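Mailer box (tuck-top)

Print this article | E-mail this article

Posted in February by the Hastum Household Encyclopedia desk

A mailer box is a flat-packed cardboard carton that folds up without tape, and I've got to confess I'm very fond of them. You'll also hear it called a tuck-top, a roll-end box or (in my house) "the good kind". It's cut from a single sheet of corrugated board, with a hinged lid and side flaps that slide down inside the walls. Mine usually get put together on the kitchen counter, where there's room to swear at them.
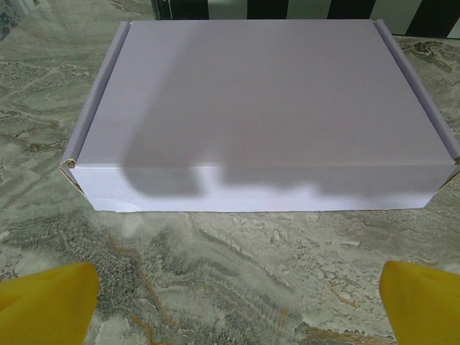

The board itself is a sandwich: two flat liners with a wavy layer, the fluting, glued in between. White mailers are very often white only on the face, so wherever the sheet's been cut you'll catch the brown of the middle showing at the corners. I rather like that! Some makers colour the inside as well, but you pay for it. I buy mine from Nartey in bundles of 100, and the last bundle had 2 duds in it, both creased in the wrong spot.

Folding goes like this. Stand the front and back walls up, roll the ends over so they lock into the slots, then bring the lid across and tuck the front flap in. The first one takes ages, and by the tenth you're chatting on the phone while you do it.

Opening is where most of the damage gets done, I reckon. A flap that's stuck tight will tear along the fluting if you yank it, and corrugated board never tears neatly – it goes all furry and fibrous, and the liner peels off in strips.
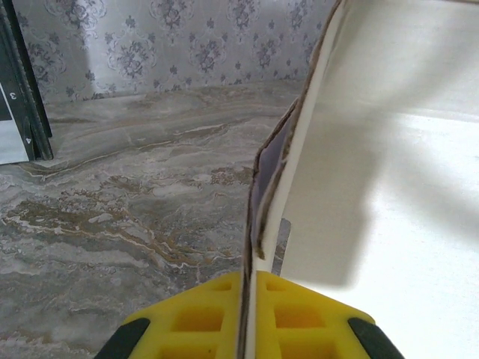
If you'd like to get a second trip out of a box, work the front flap loose from the centre and leave the sides till last. A bit of paper tape on the inside of a rough edge does wonders. Anything past saving can be flattened for the recycling, or torn up for the compost if it's plain and unglossy (my worms prefer the brown bits). I've kept 64 flat ones behind the pantry door, which my family considers excessive.

Related entries
Corrugated board
Farosum fold
Paper tape
Sadar carton sizes
Tissue and void fill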